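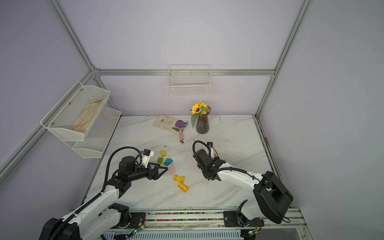
Site Visit Report: Opoku Automation Lab Open Day
Submitted by Valquíria Holanda, 11 September 2018

Our group of nine attended the afternoon session, which lasted three hours. The station covered in this report is a two-arm cell: both arms share one base rail, and each carries its own gripper. The left gripper is a parallel-jaw type. The demonstration task was sorting toy blocks on a tabletop. Cylinders lying on their side were rated hardest by our guide — they roll when a finger touches off center. Cycle times were not given to visitors.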